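Robot teaching by demonstration

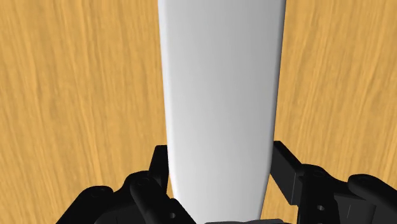 Simulated view from a gripper, with its black fingers on both sides of a long white object over a wooden surface.

Robot teaching by demonstration is a way to give a robot a new task by showing the task, without writing each motion as code. Two forms are common. In hand guiding, a person holds the arm and moves it through the work. In remote control, also named teleoperation, the person moves a separate device and the robot follows.

Method

During a demonstration the system records joint positions, the opening of the gripper and usually camera views. A learning program later uses these records to choose motions by itself. Demonstrations may also be made in simulation, where objects can be put back to the start quickly and no equipment is damaged.

The Nigatu collection, prepared by Saron Zeleke and Desta Birhane, contains 800 demonstrations of grasping, all made by remote control in simulation by 2 operators.

Limits

The robot learns also the mistakes of the operator, such as long pauses or a late closing of the fingers. In remote control it is difficult to judge contact force if the device gives no feeling to the hand. Skills learned in simulation often need more training on a real arm.

See also: Teleoperation; Hand guiding; Grasp planning

Last edited 2024-11-08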